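Running a continuity desk for a daily serial

Benedetta Parisi has been head of continuity on Rarstead for 11 years. The serial goes out five evenings a week and passed its episode 600 in October. Her department is two people and a database. We spoke for most of an afternoon, chiefly on how a daily drama keeps its facts in order when scripts are written by several hands and shot out of sequence.

Her first point was about terms. Viewers tend to use "continuity" for props and hair, the glass that is full in one shot and half empty in the next. On Rarstead that is floor continuity, and it belongs to the script supervisor. Parisi's desk handles story continuity: who knows what, when they learned it, and who else was present.

"The main record is the knowledge table," she said. "One row per secret, one column per character. Each cell holds an episode number or it is blank. If a writer wants Adele to react to the will, I look up Adele and the will. If the cell is blank, the scene goes back."

The table currently has 101 open rows. A row closes when every regular character has an entry, or when the story editor, Thomas Cirillo, signs it off as spent. Cirillo closes few of them. According to Parisi he prefers to keep old secrets available, and a row opened in the second season was used again last year to bring back the Testa family after a long absence.

Overheard conversations cause the most work. A character behind a door may have heard all of an exchange, part of it, or only a raised voice, and the script does not always say. Parisi asks the writer to mark the first and last line heard. "They dislike it, and I understand that. It feels like filling in a form. But four months later another writer will pick up that scene, and he needs the line, not the mood."

Scripts reach her at three stages. She reads the block outline, which covers ten episodes, then the scene breakdown, then the draft. By the draft stage she expects to find only small faults: a wrong age, a phone call placed to a character who is on a plane. Faults at outline stage are larger and cheaper to fix.
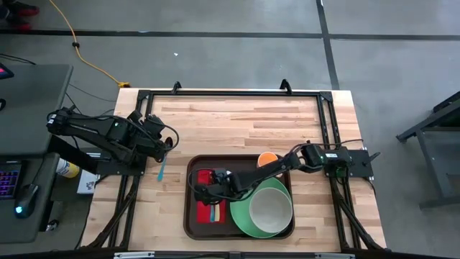
Pale wood tabletop with two black arms mounted at its sides.

The order of shooting is a separate matter. Rarstead records by set, so all the hospital scenes for a block are taped together, followed by the café, followed by the Revis house. An actor may play the end of a quarrel two days before the start of it. Parisi issues a one-page state sheet for each actor on each taping day, listing what the character knows at the top of every scene.

"It has three headings – knows, suspects, has been told but does not believe," she said. "The third one was added for Junpei. He kept asking which of the first two it was, and the true answer was neither."

Junpei Nakajima plays the younger Revis brother and is, by her account, the heaviest user of the sheets. Others in the cast read them once and leave them in the dressing room.

Recasting is handled by rule. When a role changes hands, the new actor inherits the full column in the table, and no line in the first block may refer to appearance. When Tetteh Kyei took over as Dr. Marchetti, one such line got through. A nurse told him he looked the same as ever. It was cut in the edit, which left the scene short, and the gap was covered by extending a corridor shot.

The database was built in Viseo, a scheduling package the production already used for room bookings. It was set up by Adelmo Zanetti, then a production assistant and now the other half of the department. Parisi does not claim it is well suited to the job. Searches by character are fast. Searches by object are slow, and a letter that has passed through several owners must be traced by hand.

I asked which error she regretted most. She named a birthday. A character turned 40 twice, in episodes two seasons apart, with a party each time. "Both parties were plot-critical. Something was revealed at each. We could not lose either one, so his official age is now blank, and no writer may enter it."

She is working at present on the block that carries the Revis trial. Eleven characters give evidence, and each must testify only to what the table allows. Zanetti has printed the relevant rows and pinned them along one wall of the office. Two cells are still in dispute with Cirillo.

Interview conducted February 13, 2022. Quotations have been shortened.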